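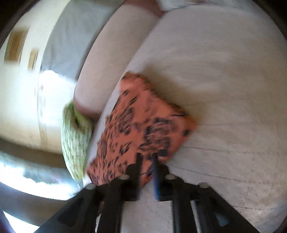
An orange patterned cushion on light beige upholstery.

Brillcombe's furniture reuse shop gets its second floor at last

May 9, 2023

I've been moaning about the state of the old carpet warehouse on Plotitz Road for as long as I've written this column, so it's only fair I tell you the good news. The Brastarari reuse shop has been given the go-ahead to open up the first floor, and it should be trading on both levels before December!

If you haven't been in (and where have you been?), Brastarari takes in sofas, beds, tables, lamps and all the soft stuff that goes with them, gives everything a once-over and sells it on at prices that don't make you wince. I got my own kitchen table there two winters ago. It has a burn mark the size of a saucer and I put the fruit bowl on it.

The trouble has always been space. The ground floor is packed to the windows, and twice this spring the shop had to stop taking donations for a week at a stretch. The annual report pinned up by the till says 1,671 items found a new home last year, up from 952 the year before, and all of that went through one narrow door and a single row of parking bays.

The council said yes to the plans last week. There'll be a goods lift at the back, a proper fire stair and a second entrance from the yard, so you won't have to squeeze past a wardrobe coming out while you're going in. Frei, the building firm that did the library roof, has the job and expects to start after the half-term holiday. The shop stays open throughout, apart from a few days when the lift goes in.

Upstairs will be for the bigger pieces - sofas, beds, dining sets - with the ground floor kept for chairs, curtains, cushions and bits and bobs. I'm told there'll also be a corner with sewing machines for anyone who wants to learn how to re-cover a seat pad. I've put my name down already, though my last attempt at a zip ended up in the bin.

Most of the money is in place, but the shop still needs to find £4,000 for lighting and flooring. There's a collection tin on the counter, and a sale on the last Saturday of the month with everything on the rails outside going for a pound.

A few readers have asked me about parking, and I wish I had a better answer. The plans add 17 spaces in the yard, but they won't be ready until the lift is finished, so it's the market car park and a short walk until then. If you're dropping off something heavy, ring first and you can pull up at the side gate.

One more thing - sofas and padded chairs must still have their fire labels sewn in, or the shop can't take them. Have a look underneath before you load the van.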